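Botcombe Neighbors Help Board
Home office and desk

Cleaning a laptop that lives on a stone-look counter?

posted by Grønli, 8 in the evening

Hello all! I do my bookkeeping at the speckled counter, and by August the keys feel gritty and I've got fine marks on the screen as well. What do you kind people use that won't make things worse?

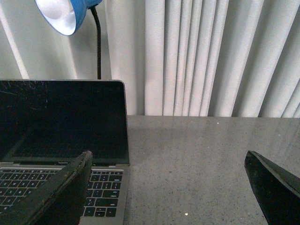
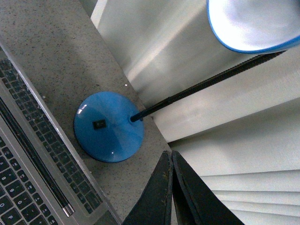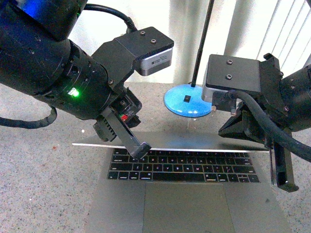

Page 2 of 6, thread 692

jalter_mom
Oh, I do sympathize! Shut it down and unplug it, tip it gently and brush along the rows with a soft, dry paintbrush (I keep one just for this). Then a barely damp microfiber cloth for the palm rest. Never spray straight onto the keys, please! Fine scratches won't wipe away, I'm afraid, but do try the cloth first, as some marks are only dried smudges.

Brovomard
compressed air. short bursts

pennywhistle
Brush first, as above, and wipe the counter down too, or the grit comes right back. I lay a thin felt mat under mine and shake it out on the porch whenever I remember.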